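Against the cupboard

My mother kept her mugs behind a door. So did her mother, and both of them could tell you to the week when a guest had last been let near the good ones. I grew up believing a mug in plain view was a mug somebody had forgotten to put away.

Then I rented a flat in Flaltside with a kitchen the width of an ironing board, and the cupboards went to the pasta. Everything else had to live in the open. I have since come round to it, with the zeal of any convert, and I'd like to make the case for the mug tree.

Yes, the mug tree. I know what it did to the nineties. Mine had 4 arms and a lean, and cost me more than it should have at the Duststead market, where Dorin Ciobanu talked me up from the plain one.
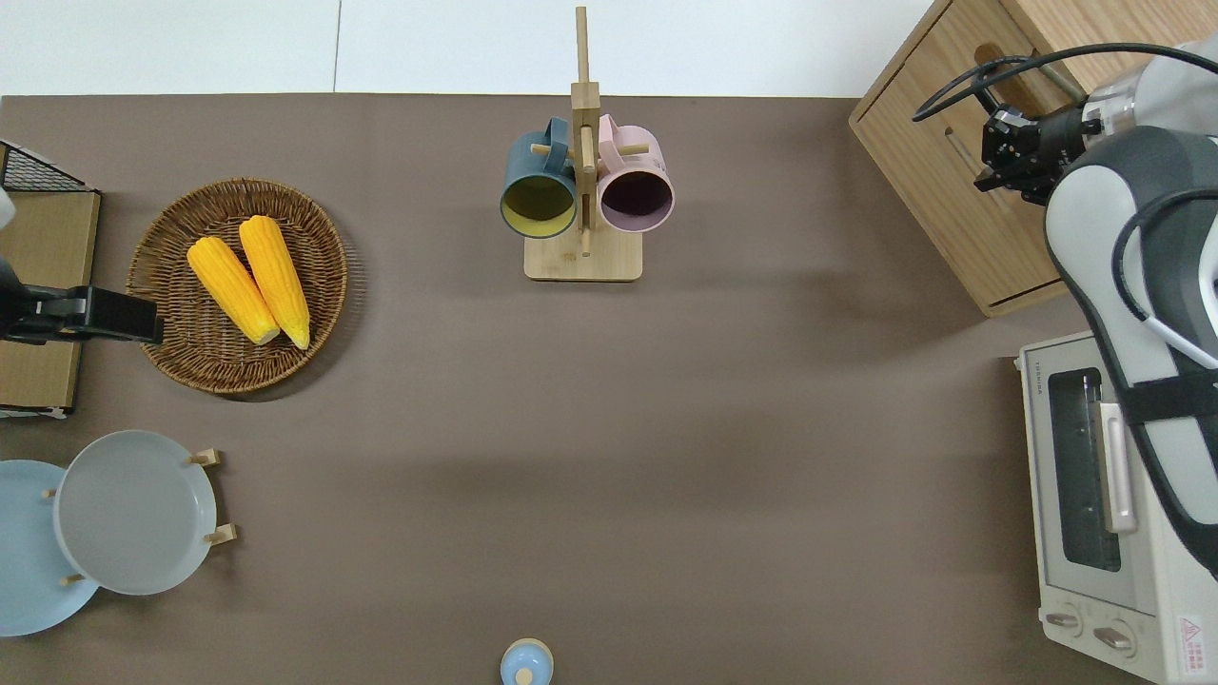
Riltau Neighbourhood House – Home & Table Group

Two mugs on a wooden tree, teal with yellow inside and pink with dark purple inside, and you get both colours at once because they hang mouth down and a bit sideways. Put them behind a door and you've bought a yellow that only the moths will enjoy. Same with plates. Stand them up between pegs, a blue one behind a grey one, and you can lift out whichever you fancy without unstacking the lot like a card trick in reverse.

The objection is dust. My neighbour Azevedo raises it every June, with feeling. My answer is that a mug used daily doesn't get the chance, and a mug that does gather dust is telling you something about how many mugs you own.

I'm less sure about the basket. Corn in a wicker basket looks like a harvest festival, and I'm for it, but in my house a basket on the table fills up with keys, batteries and a letter from the council by teatime. The toaster oven I'll defend to anyone. It's too big to hide and too useful to resent.

What I won't have is the open shelf with 400 jars on it, all labelled in the same handwriting. That's a cupboard showing off – and somebody has to wipe it.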